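### 4.2 Soft packaging

Rigid goods gave little trouble in the first round of trials at the Nilolthorpe site. Boxes and tins kept their shape when grasped, and a pose estimate made before contact was still valid after it. Bagged goods behaved differently. Of the 299 attempts logged between March and August 2018, 80 involved flexible packaging, and these account for most of the failures in Table 3.

We separate the chore into three parts: taking the item from the table, holding it clear of the surface, and passing or placing it. A person unpacking groceries runs these together and corrects the grip along the way. The Brokden controller treats them as separate states, each with its own stopping rule, and a bag can satisfy the rule for one state while being badly placed for the next. A grip on the top edge is a good example. It is easy to reach and leaves the printed face open to the camera, but the contents are then free to shift, and the lower part of the package can swing when the arm changes direction.

The wrist view matters most during the pass. Figure 6 was taken from the receiving side, with the bag held by its upper edge in the jaw of the other arm. The large lettering on the face can be read, while the small print lower down is blurred by motion. Clear plastic hangs below the printed part, and against a pale wooden tabletop its outline is hard to separate from the background. Our segmentation step favours strong colour and tends to return the red area alone, so the planned grasp point sits too high.

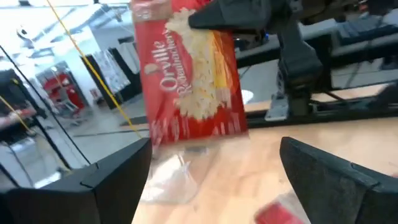 **Figure 6.** Wrist camera view of a bag of Orville Redenbacher's popcorn held by the opposite gripper, with the fingers of the viewing gripper in the foreground.

### 4.3 Effect of the outline error

To measure the error we marked the full outline of each package by hand, clear plastic included, in 229 wrist images and compared it with the outline returned by the Hrnčiar segmenter. Agreement was good for cartons and poor for any item with a transparent part. Retraining on over 3,000 cropped images from the Jurnine set improved the result for bags seen face on. It made little difference for bags seen edge on, where very little print is visible.

A better outline does not settle where to grip. Two fingers closing on an empty fold of film will report contact, and the controller then moves to the next state with almost no hold on the contents. We added a short lift test before release by the first arm, at the cost of a slower pass. On present results we would not leave the system to put away mixed groceries unattended, although shelving cartons of known size is within its reach. The lift test is described in Section 4.4.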